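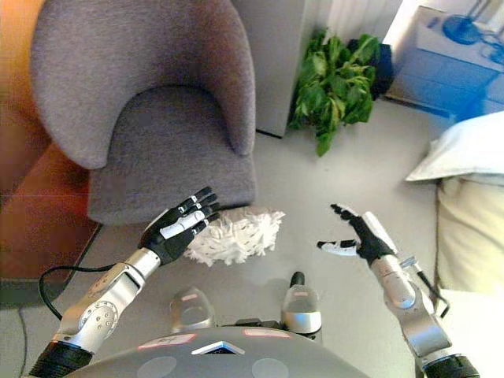 The Understudy's Notice

The Board of the Sarkine Playhouse hereby informs all members of the company that the part of the Widow in "Zandavach" will be performed this evening by Consuelo Apaza, wardrobe assistant.

Miss Apaza has attended every rehearsal since March for the purpose of pinning hems. It has come to the attention of the management that she knows all 40 pages of the text, including the songs, and has on 7 occasions corrected the prompter. These corrections were entered in the log as disturbances. The Board has directed that the entries be struck.

Patrons who wish to exchange their tickets may do so at the box office until curtain.

Addendum, entered at 10 p.m. by the house manager, Mr. Tang.

Attendance was 1279. Two tickets were exchanged. During the second act Miss Apaza stopped in the middle of the lullaby, and the orchestra stopped with her. She then sang the last verse alone, somewhat slower than marked. The conductor has asked that his score be amended to agree.

The Widow's hem came down in the final scene. There was no one in the wings to pin it. The matter is referred to wardrobe.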